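Sprechnotizen: »Der Arm, der nicht losließ« — 16 Minuten plus Fragen

Kurz warten, bis die Tür zu ist. Wasser hinstellen. Dann los.

Hallo zusammen, schön, dass ihr nach der Kaffeepause noch da seid! Ich arbeite bei Brelach an zweiarmigen Tischrobotern, und ich erzähle euch heute von einem Fehler, der uns den halben April gekostet hat. Kein Personenschaden, das gleich vorweg. Aber es war knapp genug, dass ich danach schlecht geschlafen habe.

Die Aufgabe heißt bei uns intern Sadamgate (fragt nicht, der Name klebt seit dem ersten Projekttag dran): Sandwich belegen, mit Toaster, Tellern, Salat und Senf. Klingt niedlich. Ist es auch, bis ein Arm mit Kraft an etwas zieht, das nicht nachgibt.

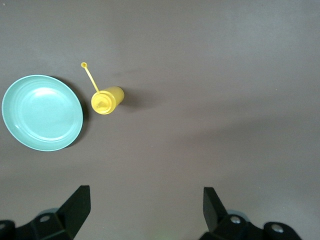 Der Fehler saß in der Greiferfreigabe. Unsere Steuerung, Vekia, wartet nach dem Befehl »öffnen« auf eine Rückmeldung, dass die Finger wirklich auseinander sind. So weit auseinander wie bei den beiden schwarzen Fingern da unten, dann ist alles gut, und der Arm darf wegfahren. In unserem Fall kam die Rückmeldung aber aus dem alten Zyklus. Der Arm dachte, er sei offen, war noch zu und fuhr los. Bei einer Flasche, die frei auf dem Tisch liegt, geht sie dann halt mit auf Reisen. Ärgerlich, mehr nicht.

(Hier langsamer werden!)

Beim Toaster sieht es anders aus. Da steckt das Brot im Schlitz, der Greifer hält es fest, und wenn der Arm seitlich wegfährt, zieht er das ganze Gerät mit. Genau das ist passiert. Der Toaster ist gekippt, das Kabel hat sich gespannt, und ich stand daneben und habe zwei Sekunden lang einfach nur geguckt. Zwei Sekunden sind lang. Dann erst Not-Halt. 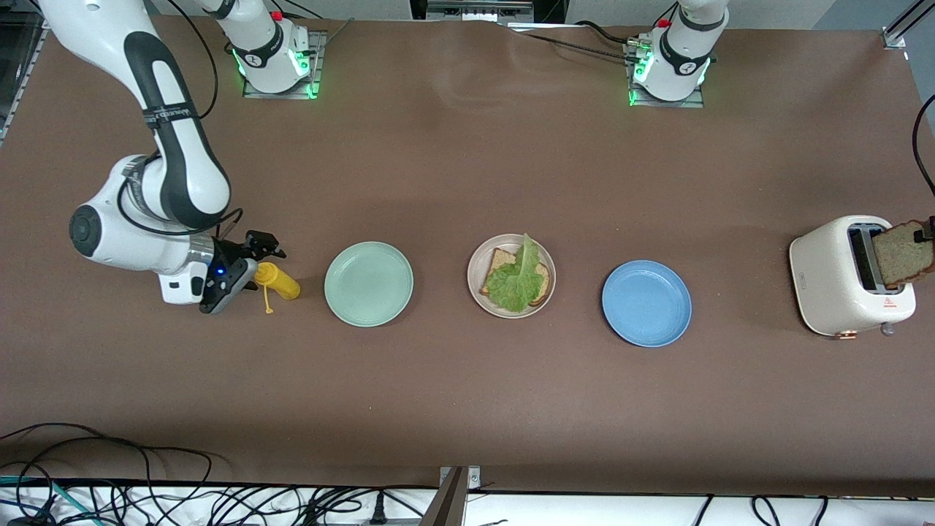
Warum hat die Kraftüberwachung den Arm nicht gestoppt?
Weil die Schwelle zu hoch stand. Wir hatten sie für eine andere Aufgabe angehoben und danach nie zurückgestellt, und der Toaster ist so leicht, dass er lange vor dieser Schwelle kippt.

Das ist mir ehrlich peinlich, und ich sage es trotzdem auf jeder Bühne. Der Wert stand in einer Konfigurationsdatei, die wir alle schon mal offen hatten. Gesehen hat ihn jeder, gestutzt hat keiner von uns.

Jetzt zur Suche. Wir haben 1.254 Durchläufe aus den Protokollen gezogen und nach genau diesem Muster durchsucht: Freigabe gemeldet, Fingerstellung noch geschlossen. 145 Treffer! In fast allen war der Griff locker genug, dass es keinem auffiel. Da rutschte mal ein Salatblatt mit, da lag mal ein Teller schief, und wir haben das unter »Streuung« verbucht.

(Falls jemand nach den Rohdaten fragt: nach dem Vortrag zu mir kommen.)

Geändert haben wir danach Folgendes. Die Rückmeldung trägt jetzt eine Zyklusnummer, und wenn die nicht passt, bleibt der Arm stehen. Die Kraftschwelle hängt an der Aufgabe und wird beim Laden gesetzt. 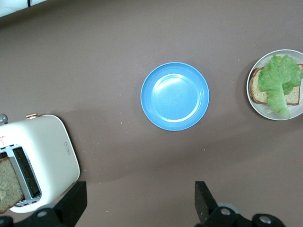

Und der Toaster bekommt eine eigene Zone, in der nach dem Loslassen nur gerade vom Schlitz weggefahren wird, langsam, bis die Finger frei sind. Das kostet Taktzeit. Die Kollegen von Zaugg, die uns die Greifer liefern, fanden das übertrieben — ich finde es immer noch richtig. Außerdem ist der Toaster beim Einrichten jetzt grundsätzlich vom Strom, und der Not-Halt liegt in Griffweite statt am anderen Tischende.

Offen ist noch, was passiert, wenn das Brot selbst im Schlitz klemmt. Dann stimmt jede Rückmeldung, und gezogen wird trotzdem. Da habe ich noch keine Lösung, und wer von euch so etwas schon mal sauber abgefangen hat: bitte, bitte melden!

Folie mit der Mailadresse stehen lassen, Fragen aufnehmen, Mikro wiederholen lassen.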